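3. The work surface

3.1 Why the table top was recorded separately

Most studies of shared tables deal with seating, height or how many people a table can serve. The surface itself is usually covered in one line, if at all. In the earlier Stisholm survey it appeared under "finish" and had three possible entries: painted, covered or plain. We found this too coarse. Two tables that both count as plain can behave very differently under the same ceiling light, and people who sort small items or read from loose sheets notice the difference within minutes.

For the present work we therefore gave the table top its own record sheet. The sheet asks for overall tone, the direction and strength of the grain, the evenness of the pattern, and where glare falls when the room lights are on. Wear is noted on a second sheet, which is discussed in section 4. The wording of the entries was settled by Abera and Llanos in August, after a first trial at Drunov in which the two of them used "light" and "pale" for different things. In the final version "pale" refers to the colour of the surface and "light" is kept for illumination only.

3.2 Tone and grain

The table discussed in this section is pale throughout, between cream and a faint tan. Its grain runs mostly across the top in long, gently wavy lines. They are uneven in spacing. Some lie close together and make narrow bands, and elsewhere the stripes are wider and softer, so that the surface looks layered from above. We entered the grain as "marked, wavy, one direction", which on our sheet separates it from tops with a straight, regular grain and from those with no visible grain.

Glare was entered separately from tone. Part of the top carries a broad, soft sheen that turns the grain whitish with a slight blue cast, while other parts look duller and greyer. Anyone matching the surface against a colour card would get a different answer depending on where the card was laid. For this reason the sheet asks for two readings of tone, one inside the brightest patch and one well away from it, and both are kept.
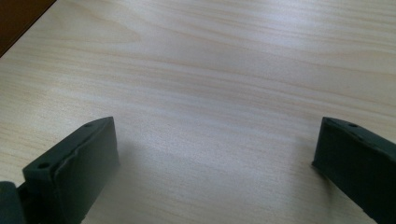

Figure 3. Grain and sheen on the pale table top.

The second reading is the one used for comparison between tables. We considered taking the mean of the two, but a mean describes no actual part of the surface and it hides the thing we wanted to know, namely how far the two readings differ. Where the gap was large, the table was marked for a repeat reading with the room lights at half strength. The repeat was made by whichever author had not made the first.

3.3 Effect on tasks

Each participant carried out two tasks at the table. In the first they sorted 100 paper slips, 50 white and 50 cream, into two piles. In the second they laid out a set of 60 short lengths of thread and put them in order from shortest to longest. Both tasks were chosen for their low contrast against a pale surface. The slips were cut from ordinary office stock and the thread was undyed cotton supplied by Hájek. A session was stopped after 400 seconds whether or not both tasks were finished.

The slips gave less trouble than we had expected. Participants tended to pick them up and compare them in the hand, so the table behind them mattered little. The thread was another matter. Undyed cotton laid along the grain is hard to pick out on a top of this kind, and several participants turned the pieces to lie across it without being told to. One remarked that she had stopped looking for the thread and was feeling for it instead. Participants who kept the thread along the grain also tended to move their work away from the brighter part of the table, a shift we had not asked them to make and did not mention until the session was over.

We do not claim that a wavy grain is worse for this sort of work than a straight one. The Drunov tables have straight grain but a much stronger shine, and the two effects cannot be pulled apart with the tables we had. What the sessions do suggest is that direction matters more than colour when the object is long and thin — a point already familiar to people who sew, though we have not seen it written down in the furniture literature.

3.4 Placing of the record point

Readings were taken with the top cleared of all task materials. The record point was set back from the corner so that the straight edge of the table could still be used as a guide for direction. What lies beyond the edge matters more than might be thought. A dark brown area next to a pale top makes the top look paler still, and in the first trial this led to tone being read one step too high near the corner. The sheet now carries a line for the colour of whatever is next to the table.
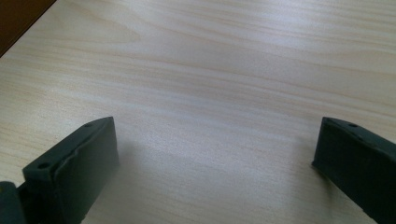
Should a pale table top with a strong grain be covered before fine work is done on it? For small flat items we would leave it bare, as the grain made no difference that we could measure, but for thread, wire or narrow strips a plain mat in a darker colour is worth putting down first. Llanos tried the thread task again on a Jovavard desk mat in dull green, using the same pieces, and found he no longer needed to turn them.

A mat brings its own problems. It has an edge, and thread catches on it. It also covers the part of the table where glare would be read, so any tone reading has to be made before the mat goes down. In the sessions reported in section 5 the mat was used only for the second task and was rolled up and put away between participants.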